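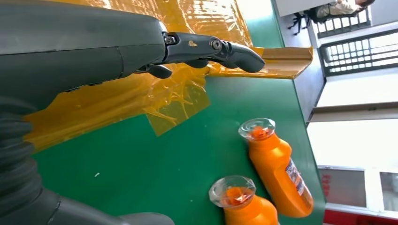 Film Wrap and Mixed Packing on a Green Mat
Student project report, Packaging Methods course
27/04/2024

1. Purpose
The Romura project looks at how film-wrapped flat parcels and small plastic bottles share one work surface. Glossy film wrinkles, doubles over and tears, which changes its color and the way it reflects light. The report covers surface layout and item placement. Film strength was left to the Darkumer group.

2. Work surface
A green mat served as the base. The yellow-wrapped item was kept at the left side of the mat, where it overlaps the white table. The rest of the mat was reserved for bottles. Overhead light stayed on during all trials.

Budget for film, tape and bottles was 161 dollars. The film came from Bridard in a 3000-foot roll, of which 893 feet remained in September.

In the layout below, a bottle with a white and blue label is held on its side over the wrapped box. A corner of brown cardboard is exposed at the top right of the wrap. Exposed corners were logged as wrap defects, code 2 on the Pringle sheet.

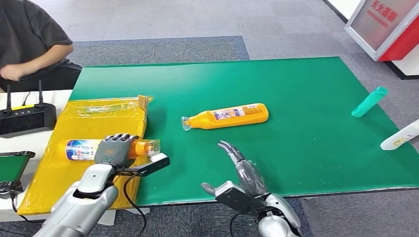
3. Bottle placement
Bottles were laid on their sides, the two orange ones with caps facing the same way. Spacing was judged by eye. Loose tape ends on the parcel were logged separately from torn film.
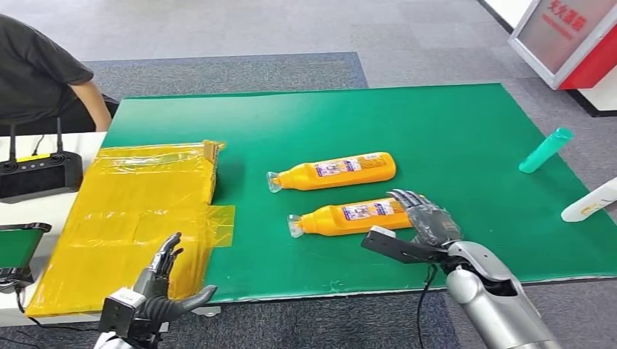

Figure 3. Two orange bottles on the mat, caps to the left, with a loose strip of yellow tape at the right side of the package.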